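Wedora Brings Its Press-On Nail Collection to Nendthorpe This July

NENDTHORPE, 22/05/2024 — Wedora, the small-batch nail studio that started out in Lalerdale, is delighted to announce that its very first collection of reusable press-on nails will go on sale in July, both online and at the studio's new shop in Nendthorpe. The range is called Yimer, and it has been a long time coming, as many of our loyal customers (who have been asking us so kindly, and so often!) already know.

Yimer comes in 15 shades, from a milky pink and a soft oatmeal through to a deep plum with a velvet finish, and each one can be had in short almond, medium square or long oval. Every box holds 24 nails in a spread of sizes, along with a small file, a cuticle stick and two kinds of adhesive — sticky tabs for a night out and a brush-on glue for those who would like their set to stay put for a good while longer. 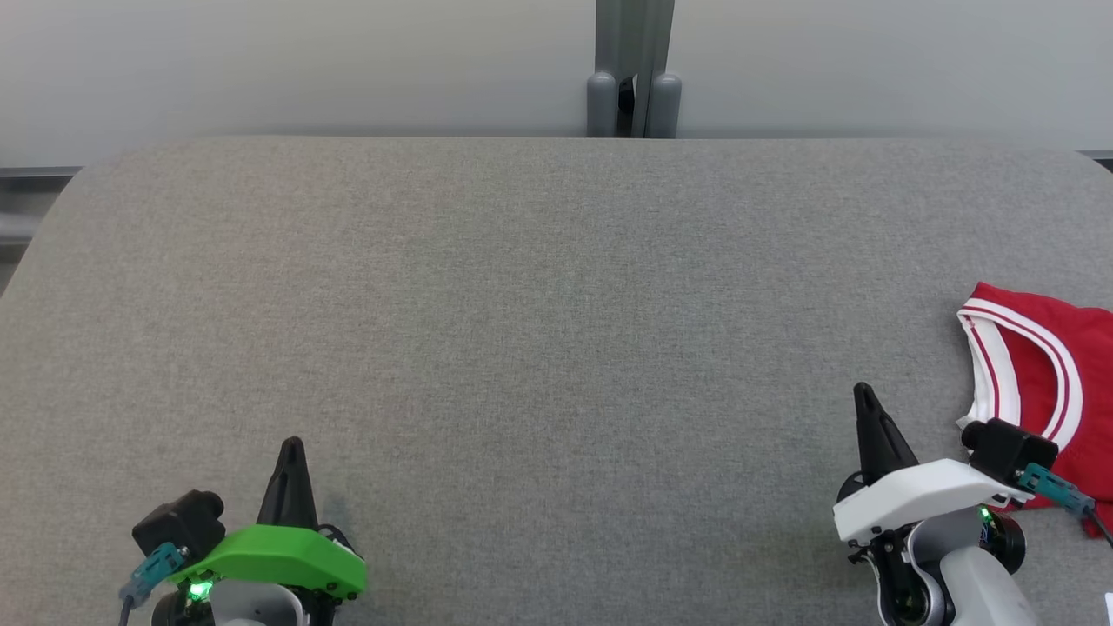
"I did nails at a kitchen table for years before I ever had a studio, and the thing I heard most was that people loved a proper manicure but couldn't sit still for two hours to get one," said Lucrezia Bassi, founder of Wedora. "I wanted something you could put on while the coffee brews and take off again without wrecking your own nails. We tried more than 64 versions of the curve alone, and my poor sister wore most of them."

The shapes were worked out by hand in Lalerdale, where the original studio will stay open as usual for gel, polish and nail art appointments. Customers who already hold a gift card can use it toward Yimer at either address, and anyone unsure of their size can stop by for a free fitting, no booking needed.

Two of the shades, a brick red and a pale sage, were picked by customers from a tray of samples left out on the counter last winter. The sage won by a mile, which came as quite a surprise to Lucrezia, who had been rooting for a butter yellow. She hasn't given up on the yellow and hopes to slip it into a later release.

Sample sets for beauty editors and bloggers will be mailed in the weeks before the launch. To ask for one, or to arrange an interview with Lucrezia Bassi, please contact the Wedora press desk through the studio's website and let us know your preferred shape and shade.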